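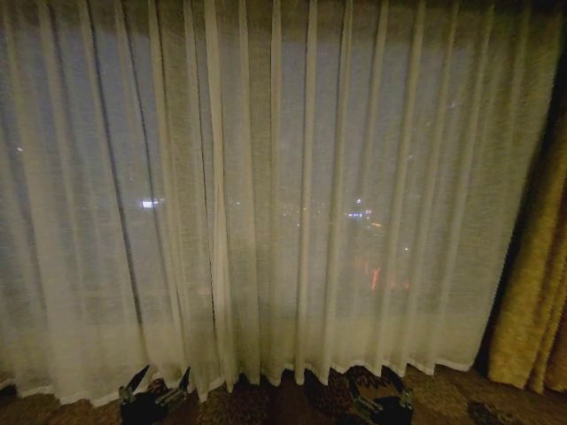 Sheer curtains: your questions

Can people see in at night?
With the lamps on, partly. You also see the lights outside as soft spots through the weave.

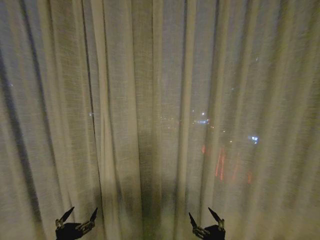 2 min read

How do I wash them?
In cold water, with the spin at 800 at most. Hang them up damp -- the folds will fall straight again.

Why is there a line where the panels meet?
Two panels meet or overlap at this place. Please do not sew them together.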